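From: Xavier
To: Pranderbridge home automation list
Subject: Re: [homeauto] Are we there yet? (chores, that is)
Month: November

On the homeauto list, someone at the Rarbridge end wrote:

> I've been reading this list for 8 months now and I still can't tell whether
> I should be excited or not. My sister-in-law saw a clip of an arm folding a
> towel and is convinced she'll have one in the laundry room before her
> youngest finishes school. My husband runs the back half of a small frame
> shop and says he'd settle for something that could sweep up without
> knocking over the glass rack.
>
> So, plain question for those of you who know this stuff. If I wanted a
> machine to do ONE chore in my kitchen, start to finish, with me out of the
> room, what could I have? I don't mean a dishwasher. I mean something with
> a hand.

Well, bless you for asking it that way, and I'm sorry it has taken me the better part of two evenings to get an answer together (the first evening went to the furnace, but that's another list entirely).

My short answer is: one chore, start to finish, with you out of the room, I wouldn't promise you any. With you in the room and a cup of coffee in your hand, quite a few, and more than I'd have told you a couple of winters ago. I know that sounds like a dodge, so let me go on a bit.

When people picture a kitchen robot they picture the big motions, the reaching and the carrying, and those are in decent shape. An arm can go to the same spot over and over all afternoon and never complain about its shoulder. Where it gets hard is the last inch, when the tool meets the stuff. Dough, butter, a ripe tomato, wet coffee grounds. Every one of those pushes back in its own way, and you and I learned all that so young that we've forgotten there was anything to learn. That's why I'm so fond of practice on soft, crumbly things like kinetic sand. It sheds little bits all over the plate and the table, much as a cake would, and you haven't wasted a cake! 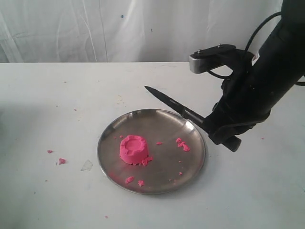

1. Cutting

I put this first because it's the one everybody asks me about. A knife held in a gripper is held by its handle, same as yours, but the fingers are thick and they don't feel the blade catch the way your fingers do. For one straight cut through something soft that stays put, I'd say yes, we're close. For dicing an onion, which rolls and slides and comes apart in layers, I'd keep your own knife sharp. And please, whatever you end up with, keep people out of reach of it while it's holding anything pointed.

2. Wiping and clearing up

You'd think this would be the easy one, wouldn't you? Getting most of the crumbs off a counter is easy enough. Knowing that there's one more crumb over by the toaster, and that the small dark speck next to it is part of the countertop and won't ever come off, is another matter. I've watched the arm we have on loan from Comach polish the same bare spot for 12 passes with a perfectly good mess sitting beside it. I was rooting for it the whole time.

3. Sweeping the frame shop

Tell your husband I'm with him. If he can move the glass rack behind a door, a plain floor machine will do him more good today than anything with a hand, and he can buy one without asking any of us. If the rack has to stay where it is, I'd wait.

As for your sister-in-law, let her enjoy the towel. Do ask her, though, whether the clip showed the basket the towel came out of, because picking one towel out of a heap is a good half of laundry.

If you ever get over to Pranderbridge, write to me off list and come by. I'd love for you to try cutting with the arm yourself on the hand controls. Wear something you don't mind getting sand on.

Warmly,
Xavier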